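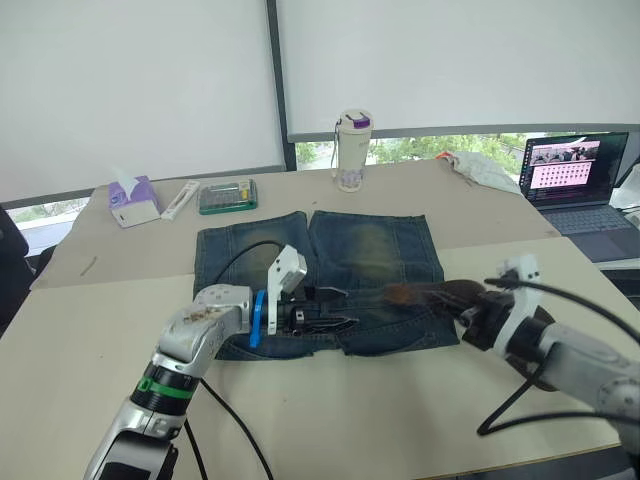

Dark indigo, with some fading at the thighs.

The age on the bottle

I have in front of me a brandy from Halliday with a large 12 on the label. It doesn't say twelve years. It doesn't say years at all. It says 12, in gold, in a typeface last seen on a grandfather clock, and leaves me to get on with it. I asked the shop what the number stood for and was told it was "more of a style".

I'd like to make a modest case against numbers that are more of a style.

Age statements were never perfect. An old spirit can be dreadful, as anyone will know who has paid a great deal to lick a wardrobe. But a proper statement told you one plain fact, namely that the youngest stuff in the blend had sat in wood for at least that long, and you could take it or leave it. When the stocks ran short, a good many producers dropped the number and gave us a noun in its place. We got Reserve, then Founder's Reserve, then things named after winds. Fine. A wind makes no promises. What has crept in since is the number with its meaning taken out, like a decaffeinated coffee, sold at the price of the other sort.

Zinda, whose ordinary dry gin I'd happily drink through a flood, now puts out an aged one called 387. I took this for days in the cask, which would be a decent if slightly fussy thing to tell people. The leaflet in the box says it is the number of trials the recipe went through. I can believe it. I only wonder what was wrong with number 386, and whether it also tasted of pencil.

Then there is the Elolholm rye, bottle 619 of 2,503 by its own account, handwritten on a little cream label. Small batch, it says above that. Small compared with what? It's a very nice rye, peppery and a touch of orange peel, and I'd have bought it without being told my place in the queue. Almost 2,503 other people have been made to feel just as special, and I expect we'd fill a fair-sized theatre.

The usual defence is that drinkers shouldn't be so hung up on age, and should trust their palates. I agree, and would be more moved by it if the people saying so weren't printing a gold 12 on the front. You can't tell me numbers don't matter and then use one as bait.

Lurneo does it better, and does it cheaply. Their plain cane rum says "2 years, oak" on the back in small black letters. Two years is nothing to boast of and they don't boast. It's a bit rough at the edges, grassy, with a burnt sugar finish that hangs about longer than it was asked to, and it makes a splendid daiquiri. I knew roughly what I was getting before I'd cut the seal. I've bought it three times.

As for the Halliday, it's perfectly pleasant: raisins, some vanilla, a sweetness that I don't think came from any barrel. If you made me guess its age I'd say four, perhaps five on a good evening. I wouldn't mind in the least if that were printed on it, and I'd even pay the same money, or near enough. The bottle is going to the back of the cupboard for Christmas puddings, where it can be any age it likes.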